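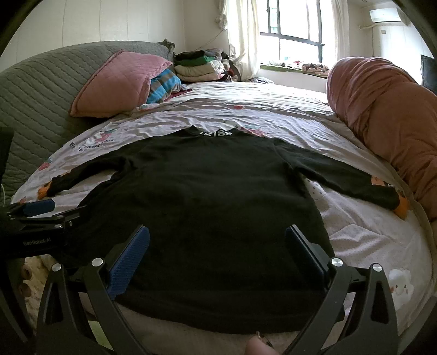

A reader wrote to ask whether a folding board does anything useful for long sleeves, having found that hers coped well with T-shirts and then left her doing every jumper by hand on the bed.

October review, Sondiswood home desk
Last updated: 12/27/21

The question is a fair one, and it decided how the Lomard folding board was tested. Most boards are sold on T-shirts. A T-shirt has short sleeves that vanish into the side folds whatever the board is like, so it shows very little about the design. A long-sleeved top has to have its sleeves turned back and laid along the body before anything else is folded, and any mistake at that stage shows up as a lump in the finished stack.

The Lomard is a hinged board in 4 panels: left, right, lower centre and upper centre. The upper centre panel stays still and the other three turn onto it. Folded flat for storage it is 38 cm on its longest side, and it goes upright into a wardrobe or between a chest of drawers and the wall. The panels are ribbed plastic with a row of small holes, and the hinges are moulded as part of the sheet. There are no pins to lose. There is also nothing to repair if a hinge splits.

Folding took place on a made-up bed, which is where most people will do it. A table is better. On a soft mattress the centre panels sink a little under the hand and the side panels come over at less than a full turn, so the last part of the movement has to be pressed down. On a table the panels land flat. The difference matters little for cotton and rather more for anything thick.

The method for long sleeves is as follows. Lay the top face down with the collar just over the upper edge of the board. Smooth the back from the middle outwards. Turn the left panel over and back, then fold the sleeve down so that it runs parallel to the side. Repeat on the right. Turn up the lower panel last. The leaflet in the box shows both sleeves being folded in before either panel is moved. We tried that order and found it poorer, as the sleeves shifted when the panels turned.

A black top with orange cuffs turned out to be a handy test piece. Sleeve position is hard to judge on an all-black garment, and a cuff in another colour shows at once if one sleeve is lying lower than the other. Anyone learning the method might start with something similar before going on to plain dark clothes.

Creasing at the armpits is the main fault to look out for. Cloth gathers there on almost any set-in sleeve, and a board will press the gather into a hard line if it is not dealt with first. Pulling the sleeve gently outwards before the side panel is turned removes most of it. The Lomard gives no help with this — it has no notch or mark at armpit level — and the Crabtree board, which does have a printed line there, is easier for a beginner.

Finished width is set by the centre panel and cannot be changed. On the Lomard it comes to 30 cm for a medium adult top, which suits a deep shelf. It is too wide for two stacks side by side in our narrower drawers. The Crabtree folds slimmer and gives a thicker parcel. Neither is wrong, but measure the drawer before buying. Children's clothes come out loose on both, because the side panels barely catch the fabric.

Printed lettering near the neckline needs some care. On a top with a print at the collar, the lettering should sit flat on the upper centre panel and should not cross a hinge. If the collar is placed too low, part of the print is folded under and stays that way in the drawer. On thin jersey this leaves a line through the letters which has to be smoothed out by hand. Placing the collar slightly past the top of the board avoids it. The leaflet does not mention prints.

Curved hems are the other awkward point. The lower panel turns up in a straight line, so a hem that dips at the back leaves a tongue of cloth showing below the fold. Tuck it in first. This adds a second or two per garment and spoils the rhythm when working through a full basket.

As to wear, the board was put through 300 folds over the test period, mostly tops, with a few towels. The hinges whitened slightly along the bend on both side panels. No cracks were found. One corner of the lower panel picked up a burr after a drop on a hard floor, and this caught on a fine knit until it was rubbed down with a nail file. The edges in general are well finished, though not as smooth as those of the Motis, a fabric-covered board that costs more and slides less on bedding.

Slipping is in fact the Lomard's weakest feature. It has no feet and no grip on the underside. On a cotton sheet it creeps towards the user each time the lower panel is turned, and after four or five garments it needs to be pushed back. A tea towel underneath cured this on a table. On the bed the towel moved with the board, and we gave up on it.

Cleaning is simple: wipe with a damp cloth and leave open to dry. The holes collect lint, most of it from dark cotton, and a soft toothbrush clears them. The board should not be left against a radiator. A slight bow in one side panel appeared after an afternoon near one, and it has not gone back.

Towels fold acceptably if they are of hand size. Bath towels are too long and have to be halved first, at which point the board adds nothing. Hooded tops can be done with the hood laid flat on the back, but the parcel is bulky and the panels spring open when released. Shirts with stiff collars are good, provided the collar stays clear of the fixed panel's edge.

On speed, a practised person folding by hand will keep level with the board on T-shirts. On long sleeves the board was a little slower for everyone in the test. What it gives in return is an even stack, with edges that line up along the front of the shelf, and that is a matter of how much the shelf is looked at.

So, for the reader's jumpers: yes for light and medium knits, with the sleeves folded after the panels and not before. Heavy ones are still better done by hand. The Crabtree is the better buy for a narrow drawer or for someone starting out. The Lomard is the one to choose for wide shelves and a firm table, and we would want grips on the underside before recommending it for use on a bed.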